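Lista: ensayos-manipulacion
Asunto: Re: Borrador de buenas prácticas para el tablero de tareas
De: Nasrin Talebi

Hola a todos:

Respondo a lo de Hok-lam, que sigue sin cerrar desde junio.

> Hok-lam Pan escribió:
> En Parkholm anotamos el intento como válido si la pieza acaba en su sitio. En Kerkberg lo anulan si la otra mano toca el tablero. Con criterios distintos no podemos juntar las dos series. ¿Qué dice el borrador?

El borrador de Gridari dice, en el apartado de contactos, que se registra todo contacto de cualquiera de las dos manos con el tablero o con una pieza, sea buscado o no. El contacto no anula el intento, pero tiene que constar.

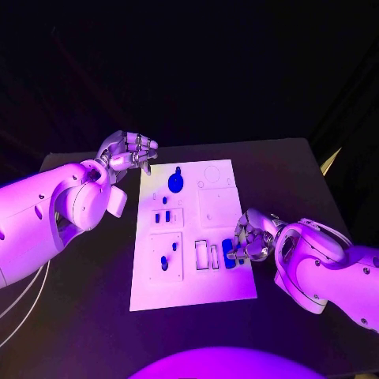 Mano derecha en contacto con el tablero, junto al cilindro azul; la izquierda, en el aire.

Un caso así se anota como contacto de la mano derecha y se sigue. La decisión de anular queda para la revisión, con el registro completo delante.

Sobre el agarre, Lazăr pedía fijar un tiempo mínimo. Propongo 500 ms de sujeción continua antes de dar la pieza por cogida. Con 300 ms nos salían demasiados falsos positivos en las piezas pequeñas.

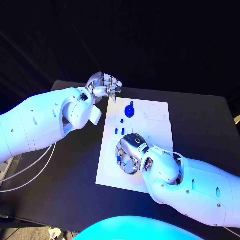
¿Hay que parar los dos brazos para recolocar una pieza a mano?
Los dos, siempre, y con el paro confirmado en el puesto de control antes de meter la mano en la zona de trabajo.

Queda el estado de las piezas. El borrador solo distingue «en su sitio» y «fuera», y eso se queda corto. Yo añadiría «volcada» para los cilindros – es un estado que en las hojas de Kerkberg aparece escrito de cuatro maneras distintas.

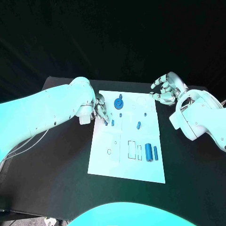
Un cilindro inclinado en el centro del tablero y otros dos de pie cerca del borde derecho.

El texto quedaría: «Toda pieza que no repose sobre su base se anota como volcada, aunque no haya salido del tablero». Si no hay objeciones lo paso a la versión siguiente. Las series de 100 intentos ya cerradas no se tocan; la regla se aplica a las nuevas.

Un saludo,
Nasrin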